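Plinstead Household Notes
Kitchen surfaces

Limescale, stains and sealing: looking after hard surfaces in a hard water area

Written by Heriberto Varela

Limescale is mostly calcium carbonate. It forms when hard water evaporates or is heated, and it sticks best to surfaces that are already slightly rough. A tap wiped dry every evening will stay clear for months. A tap left to drip will show a white ring by the end of the week, and after that each new layer has something to grip.

Acid dissolves limescale. It also dissolves several things that people want to keep, and most of the damage I get asked about comes from using the right cleaner on the wrong material.

Kettles

Mix 17 g of citric acid powder with 1000 ml of cold water. Pour it into the kettle, bring it just to the boil, switch off and leave for half an hour. Empty, rinse twice, then boil a full kettle of plain water and throw that away as well. Powder is cheaper than sachets and keeps for years in a dry jar. White vinegar does the same job but the smell stays in the lid seal.

If flakes remain on the base, repeat the treatment. Do not scrape. A scratched base scales up faster.

Taps

Chrome will take a weak citric acid solution for ten minutes. Soak a strip of cotton cloth, wrap it round the foot of the tap, and rinse well afterwards. Brushed brass, gold-coloured and painted black finishes should be cleaned with washing-up liquid and warm water only. The coating on these is thin, and once acid has got under it the finish cannot be put right at home.

Spray heads on pull-out taps usually unscrew by hand. If not, use a rubber strap wrench, never bare pliers. Note which way the mesh disc faces before lifting it out.

Where the tap stands on a marble or limestone worktop, take off what will come off and treat it in a bowl. A wrapped cloth always drips.

Steel sinks

Work along the grain with a soft cloth and bicarbonate of soda made into a paste. Rinse, then dry. Bleach should not be left standing in a steel sink, as it causes small pits that later look like rust spots. Brown marks which appear overnight are usually from a steel wool pad or a tin left in the wet, and the paste will shift them.

Marble and limestone
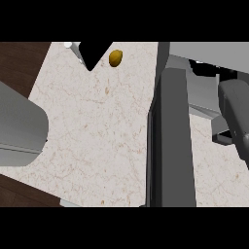
Reading time: 4 minutes

Marble is made of the same mineral as limescale. Anything that removes one will attack the other. Lemon juice, vinegar, wine, tomato and most bathroom sprays leave a dull patch known as an etch mark. Whole fruit does no harm to the surface, but cut halves belong on a board.

An etch is different from a stain. A stain is colour that has soaked in, and it may be drawn out with a poultice. An etch is a change in the surface itself – run a fingertip over it and it often feels slightly rough. Light etching on a honed finish can be rubbed back with a marble polishing powder and a damp felt pad. On a gloss finish, test a hidden corner first.

For an oil stain, mix bicarbonate of soda with water to the thickness of toothpaste. Spread it a little beyond the edge of the mark, cover with cling film, tape down the sides and leave for 24 hours. Take off the film and let the paste dry out fully before lifting it with a plastic scraper. Old stains may need three or four rounds.

Sealing

Put a teaspoon of water on the stone and wait 15 minutes. If the stone darkens underneath, it needs sealing. Clean it, leave it overnight to dry, then apply the sealer thinly with a lint-free cloth. Wipe off all the surplus before it goes tacky. Sealer slows staining only. It gives no protection against etching.

I reseal mine in January, when the heating is on and the stone dries quickly. A 100 ml bottle covers my short run of worktop twice.

Daily cleaning

A few drops of washing-up liquid in warm water, a second cloth with plain water, then a dry towel. The drying is what keeps the scale off.

Next in Kitchen surfaces: Oiling a beech worktop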